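Bin picking arm - progress report, May 2026
For the Brullow small projects fund

Hello all, and sorry this one is longer than the last. A lot has happened since November and I'd like you to see where the money went!

First, the arm is up and running. The second-hand controller we ordered from Fonon was dead on arrival, they swapped it without a fuss, and the replacement has done 54 hours so far with one fault (my own wiring, a loose earth). The workshop at Jundavdale has let me keep my patch of carpet by the back door, so I no longer have to pack everything away at the end of an evening. That has made more difference than any part I've bought.

Spending stands at £2,445, which leaves us a bit under what I'd planned for this stage. The hand was the big one. I'd budgeted for a plain two-finger gripper, then Beneš had a multi-fingered one going at a good price and I took it - I did email about this at the time. It's heavier than I'd like and I've had to slow the arm down near the bin walls, but it gives me far more ways of getting hold of awkward things.

The bin itself is home-made and on its third version. The sides slope outwards now, so the fingers can get down into the corners, and the whole thing is clamped to a wooden base. Before the clamps it crept along every time the arm leaned on it, and I lost a fortnight blaming the calibration. The bin floor gets filthy, mind you, and I need to get into the habit of wiping it down.
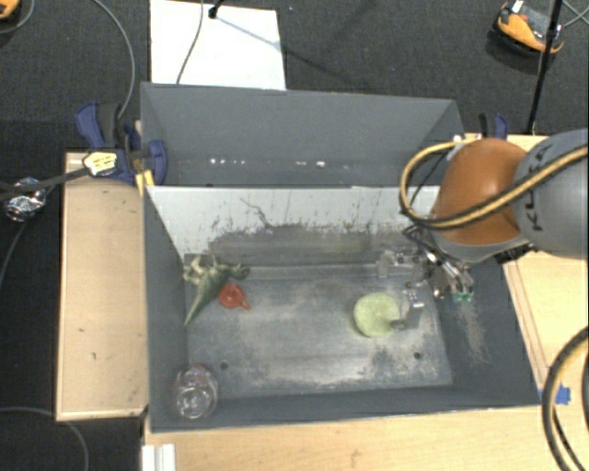

As for results, I did a proper run of 16 tries with mixed objects and 14 of them ended with something lifted clear of the bin. Soft things go well. Clear plastic is still a pain, as the depth camera can't make much of it, and anything lying flat against a wall takes several goes.

Next up is tidying the cables, which still catch now and then when the wrist turns right round, and then a longer run with no help from me. I'd like to move the last of the parts budget over to spare fingertip pads if you're happy with that. Could you let me know before I order?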